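Trumstead Cloud Console: Resource Groups and Tags FAQ
Applies to console version 3 and the Liang command-line client. 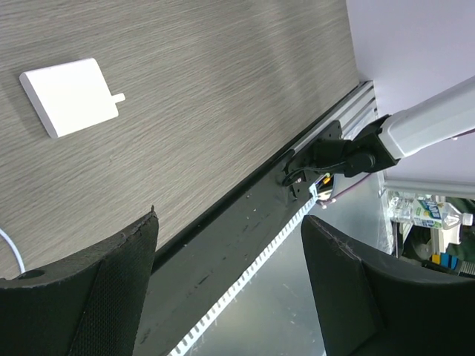
Tags are stored per resource and are read by billing once a day. Groups are read at every login.

Can I rename a resource group?
No. Create a new group, move the resources into it, then delete the old one. Moves keep the resource ID.

Do resources inherit tags from their group?
Not by default. Turn on "Copy group tags" under Policy. Existing resources keep their current tags until the next edit.

How many groups can one account hold?
197. Each group can hold 2,000 resources – deleted items count until they are purged.

Why does a move fail with error 13?
The resource is locked, or the target group is in another region. Moves between Bemham and Clilden are not supported. Export and redeploy instead.

Are tag names case sensitive?
Names are not, values are. "Prod" and "prod" show up as two lines on the cost report.

Who can edit tags?
Owners and Tag Editors. Readers can list tags with "liang tag list" but get a permission error on "liang tag set".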